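What goes in the notice, and what it costs you
Talking with the woman who takes the death notices at the Jotine

Got her for one lunch hour, at her desk, phone going off the whole time. She takes the paid death notices for the Jotine, the paper in Tuvedon, and did the same job at a smaller weekly before that. Asked me to leave her name out. "People already call my house." So no name.

First thing I wanted to know was the difference between a death notice and an obituary. I've been using them as the same word my whole life. So has everybody, she said, and she doesn't correct people. "A notice is name, age, town, day of death, when's the service. The obituary is the story. Here you pay for both. Other papers, a reporter does the obituary and you don't pay and you don't get to pick the words either."

The price is by the character at the Jotine, spaces included. Up to 500 characters is the base rate. Past that it goes up in steps, and the top step starts at 2000. She pulled up one she had open, a retired school bus driver, all the grandchildren with their husbands and wives in parentheses. 2287 characters. "So I call the daughter and I say, if you want to get under the next step we need to lose this much, and she says take out the bowling. Then she calls back, no, put the bowling in, take out my cousin." They kept the bowling. I didn't ask about the cousin.

Shortest one she remembers, 279 characters. The man wrote it himself and left it in an envelope with the check. "Said he was dead, said where the coffee was."

Who sends them in? Mostly the funeral home. Ghaffari handles a lot of the families in town and their office types it up and sends it over with the proof of death already done, and that's the part that slows down everyone else. If a family writes in direct, she has to call and confirm with the funeral home or the cremation place before it runs. Every time. People get mad about it. "They think I'm calling them a liar. Somebody ran a fake one at my old paper, a guy's ex-wife put him in. He was at work that day. So I call."

I asked what families get wrong most. She had this ready.

"The day and the date don't match. All the time. They write a day of the week and then a number and it's two different days, and half of the people will come on the one and half on the other. I check it against the calender on the wall before I read anything else."

Then maiden names. Then the order of the kids, oldest first unless somebody's told her different. Then who is "survived by" and who's "preceded in death," which get swapped when a family copies from an old notice, a grandmother's say, and changes the names but misses one. She has called a woman to ask if her brother was living. He was.

Second marriages are the hard calls. She won't referee. Whoever signs for the ad gets the wording, and if there are two sides and both want one, she'll run two. Has done it, same page. "I put them in alphabetical like everything else and they landed right next to each other because of course it's the same last name."

We got onto online. A lot of families now go with Jatevo, a memorial page, no length limit, and a guest book underneath. She doesn't mind it. Her own aunt has one. What she does tell people is to save a copy of what they wrote, and of the guest book too if there's anything in there they'd miss. Print it, email it to a cousin, whatever. The paper at least is on film at the library.

Do people under sixty still want it in print? More than I figured. They want the clipping. They want to mail it to the aunt in Arizona who doesn't have the internet, and they want something for the Bible. She keeps a stack of back copies behind her chair for when someone comes in a month later asking.

Phone again. Ghaffari, about a photo. She wanted a different one, the one they sent had another person's shoulder in it and the widow hadn't decided if that was ok. Two minutes of that. I ate my sandwich.

Photos: send the biggest file you have, don't send a picture of a picture if you can get the real print to the front counter. She'll scan it while you wait and hand it straight back. She won't take it overnight. People have one photo sometimes, she said, and she doesn't want it in her drawer.

On wording she's pretty easy. "Passed away," "died," "went home to the Lord," all fine by her. Cause of death is up to you. She gets asked if you have to put it, you don't. She would leave off the street address and the full birth date, too many people read these for the wrong reasons, and an empty house during a funeral is an empty house. That one she brings up herself on every call.

Last thing, had she written her own. Yes. It's in a folder on her computer at home and her sister knows where. How long? She laughed. Under 500. "I know what they charge."

Deadline, for anybody who needs it: noon for the next day's paper, except the weekend edition closes earlier, call and ask. Corrections run free if it was the paper's mistake. If it was yours, she said, call anyway.

One fix from when I first put this up. I had the rate going by the line. It used to, they changed it in June of last year. By the character now, as above.
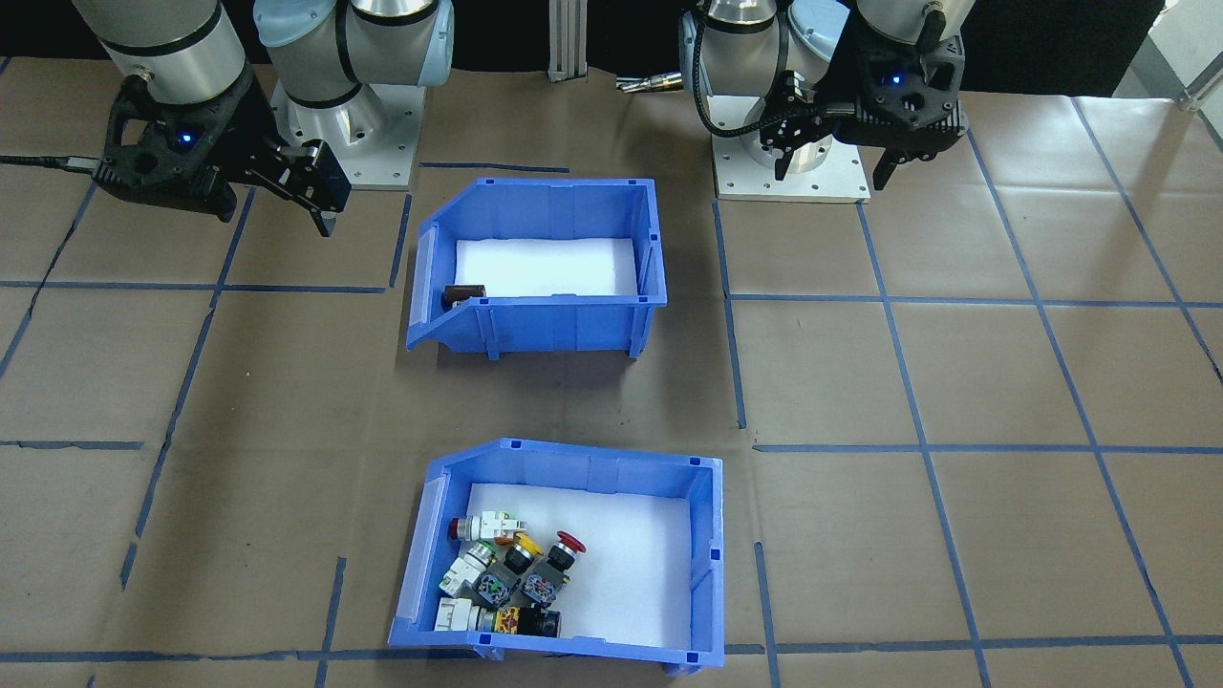
Page last changed: May 16, 2026

Rates and deadlines are the ones she gave me at her desk, so check with the Jotine front counter before you write to a length.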